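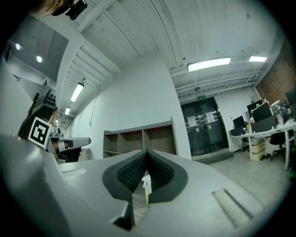

Shop lighting and a curved corrugated ceiling
Storville Workshop Board > Buildings and Rooms

gonura_dan
Thinking of renting a unit in Plinetdale with a white corrugated ceiling that curves over, white beams across it. The agent swears it's "bright all day." I've heard that before. Has anyone worked under one of these?

Bastos443
I did for 9 years. White metal overhead does bounce the light around, I'll give them that. It also bounces every noise. Ask to go in after dark with the lights on. If they say no, walk away.

Vitória Bragança
I don't buy the noise complaint. Any hard room is loud. I'd worry more about the mix of lights. Long panels on one side, tubes in a row on the other, a couple of round recessed ones where the ceiling drops. Who planned that? You end up with a bright end and a dull end and your bench is always in the dull end.

Bastos443
You've never swept up under mine, so how would you know how loud it was?

Vitória Bragança
Fair. Still think it's the lights.

plainoldted
We paid 2,355 to swap ours and I couldn't tell you the difference. The salesman could, of course.

gonura_dan
Was that for the whole place?

plainoldted
Fixtures and labor, about 255 of it for the lift. I'd have kept the old tubes.

Bastos443
Check for loose cables too. One hanging down a wall might be nothing, but make them tell you what it feeds before you sign.

gonura_dan
Going back in March with a light meter. Not expecting much.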